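Open day at the Brimen robotics lab, November 2024

I had been meaning to visit since August, when the Brimen lab on Grilside Road put a poster up in our library promising "robots in the home". It took me 80 minutes and two buses. The home was on a screen.

They do their early work in simulation, we were told, which saves on crockery. The project is called Plullemon and the idea is that an arm learns to tidy a living room before anyone lets it near a real one. We got folding chairs, a biscuit and a wall of monitors, one of them given over to the view from the wrist.
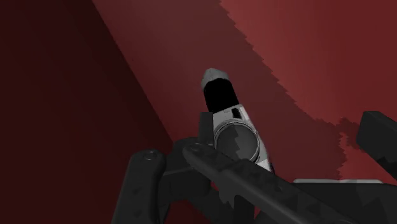 The talk ran to nearly 800 slides, or felt like it. I did learn that shadows are expensive to draw and that a robot doesn't much mind if they come out jagged. Someone behind me asked whether it could do stairs. It could not do stairs. He asked again after the biscuits, in case things had moved on.

Then we were shown the room from further back, and I warmed to the whole business. I have never seen a sofa so red, or one so thoroughly overlooked by machinery. 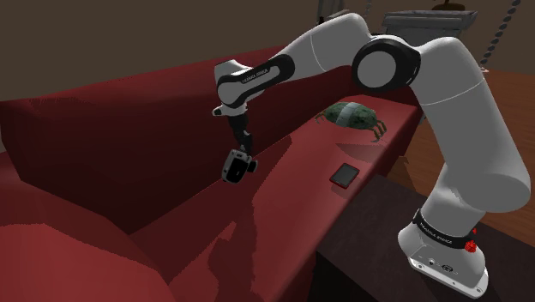 The arm over the sofa, with green soft toy and tablet or phone.

Afterwards I had soup at the Jabłońska café across the road (good, slightly too much dill) and missed the first bus home. Entry is free, and the car park costs £2.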